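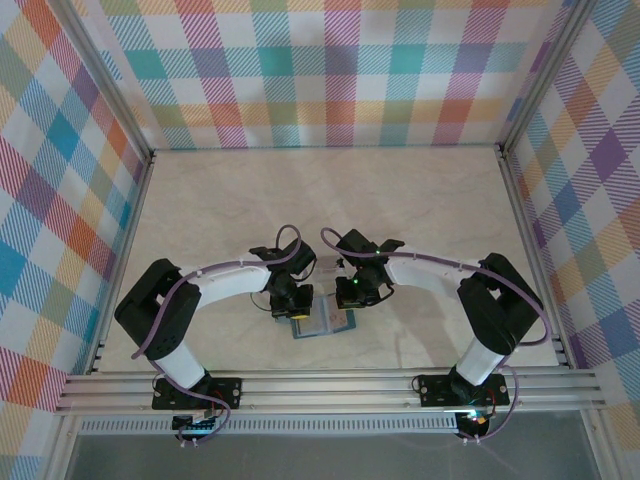 Do I have to match the pattern when I hang plaid fabric on a wall?
If the wall is wider than your fabric, yes, and I don't care what the seller's blog says. Plaid shows every mistake. A floral will forgive you half an inch and a plaid won't forgive an eighth. Multicolored plaids running over three walls, like the ones behind the arms, give your eye a lot of lines to follow, and any that drift will bother you every time you sit down.

How much extra should I buy?
Stores say ten percent. I'd like to know who they asked. Measure the repeat, then add one full repeat for each drop. With a repeat of 19 inches and 3 drops, that's a lot of extra cloth, and you should know it before you order.

Does liquid starch really hold fabric up?
On light cotton over smooth paint, mostly. Babak Naseri has had a panel up with starch for 7 years and swears by it. Mine let go at the corners in May. Heavy flannel I'd staple to battens.

Is the Parnis track system worth the money?
It's tidy, and you can take the cloth down to wash it. It's also a plastic strip with teeth. Wooden battens did the same job for me in a Saturday — plus a sore thumb.

Will fabric walls make a room quieter?
A little less echo, maybe. Thin cotton stretched flat on drywall won't stop your neighbor's TV. Anyone promising that is selling padding.

Should I wash the fabric first?
For starch, yes, as it can shrink when it gets wet. For staples I skip it. Amirhossein Hassanpour disagrees and prewashes everything, including 8 yards of wool blend he no longer talks about.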